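Mollura Kids — Things Around You
Hot Lunch, Cool Room
Written by Rungnapa Thongdee
2018-09-06

Two machines, one big idea

Have you ever stood in a nice cool room waiting for a hot lunch? Then you've been near two of my favorite machines at the same time. One moves heat out of the room. The other puts heat into your food. They look nothing alike and they work in completely different ways, but both of them are about heat, and heat is a wonderful thing to know about!

So what is heat? Everything around you is made of tiny bits called molecules, much too small to see. They are always jiggling. In cold soup they jiggle slowly, and in hot soup they jiggle fast. When you touch a warm mug, the fast jigglers in the mug bump into the slower ones in your skin and get them moving. Your hand says, "Ooh, warm."

Heat likes to travel from warmer things to cooler things. A hot potato left on a plate gives its heat to the air until the two match. It never goes the other way by itself. You will not see a potato get hotter by sitting on a plate (I have checked).

Look up first

Let's begin near the ceiling, where many people forget to look. The white box hanging up high with a dark grille is an air conditioner. Cool air is heavier than warm air, so it sinks. Put the cool air in near the top and it spreads down over everybody: the person working at the desk, the person on their feet, the floorboards, everything.

Now find the white pipes, running in a bundle along the ceiling and down the corner of the wall. Air conditioners like this need pipes. A special fluid goes around and around through some of them. Inside the room it soaks up heat, a bit like a sponge soaking up water. Then it flows to another part of the machine, usually outdoors, and lets the heat go. Back it comes for more!

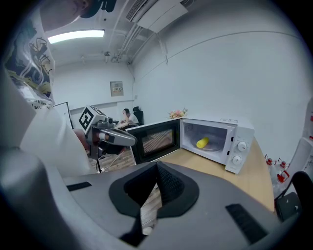
Where does the water come from?

If you have an air conditioner at home, you may have noticed one that drips outside. That water was in the air of the room. Air always holds some water you can't see, and when the air gets cold it can't hold as much. Little drops form on the cold parts inside the machine, the same way they form on a glass of ice water. A drain pipe carries them off.

A reader named Jirayu Suksawat wrote to ask if you could drink it. Please don't! The water slides over dusty metal on its way out. It's fine for rinsing off a muddy bucket, though.

Now for lunch

A regular oven heats the air and the metal walls, and the heat works its way into the food from the outside. That's lovely for bread. It's slow, too, if all you want is a warm bowl of rice.

A microwave oven does it with waves. They are cousins of the waves that carry radio and of the light you see by, only you can't see these ones. A part called a magnetron makes them, and they bounce around inside the metal box until they go into the food.

Food has a lot of water in it, even food that seems dry. Water molecules are a little lopsided. One side has a tiny bit of positive electric charge and the other has a tiny bit of negative. When the waves come through, the molecules try to turn and line up, and the waves keep switching, so the molecules keep twisting — billions of switches every second! All that twisting and bumping makes them jiggle faster, and you already know what faster jiggling means.

Meet the parts

The door is cleverer than it looks. Behind the dark glass of a microwave door there is a metal screen with small holes. Light waves are tiny and slip through the holes, so you can peek at your soup. The waves that cook are much bigger, and they can't fit. There are switches in the door as well, and the oven shuts off the moment you open it.

The round plate inside is the turntable. Waves bouncing in a box bunch up in some spots and leave other spots weak. If your food sat still, you could get a boiling corner and an icy middle. So around it goes, and every part gets a turn. The hub in the center is what the plate rides on.

Many small microwaves have two round knobs on the front. One usually sets the power and the other sets the time. My own oven has knobs, and a plate of leftover noodles takes 47 seconds if I turn the dial very carefully.

Power is measured in watts. A small oven might be 600 watts, and bigger ones have more, which is why the cooking time on a food packet sometimes comes with two different numbers. Ask a grown-up to help you find the label on yours.

And corn! An ear of corn is terrific in a microwave, because it's full of water and comes wrapped in its own husk, which holds in the steam. A pretend ear is only for pretend cooking, of course. Keep toy food out of a real oven that's switched on, since plastic can melt and make a horrible smell.

In the picture of the white microwave with its door wide open, see if you can spot the pale turntable, the two knobs, and something yellow that looks a lot like corn.
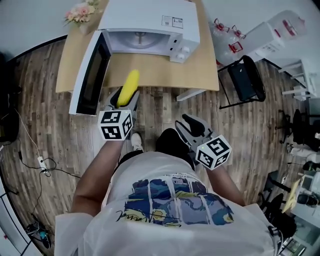

Try it: the two-cup test

You'll need a grown-up, two cups that are the same, and some water. No microwave for this one.

1. Fill one cup with cold water from the fridge.
2. Fill the other with warm water from the faucet.
3. Feel the outside of each cup and say which is warmer. Easy, right?
4. Put both on a table and leave them alone for an hour or two. Go and play.
5. Come back and feel them again.

The warm one gave heat to the room, and the cold one took heat from it. Was it still hard to tell them apart in the beginning? Try it again with one cup in a sunny window and see what changes.

Kitchen rules for microwave explorers

Ask before you use it, every time, until your grown-up says you're ready.
No metal. That means no forks, no foil, and no plates with shiny gold rims.
Never heat an egg in its shell. It can burst, even after you take it out.
Don't run the oven with nothing inside.
Stir your food and let it stand for a minute. Heat keeps spreading after the bell rings.
Use oven mitts. The dish can be hotter than you expect.

Words to know

Molecule: a very tiny bit that things are made of.
Magnetron: the part that makes the waves in a microwave oven.
Turntable: the plate that goes around.
Watt: a measure of how fast energy is being used.

Do you have a question about something in your kitchen, your classroom, or your ceiling? We have answered almost 2,318 so far, and I read the odd ones first. Ask a grown-up to help you send it in. Next time we're opening up the refrigerator to find out why the back of it feels warm.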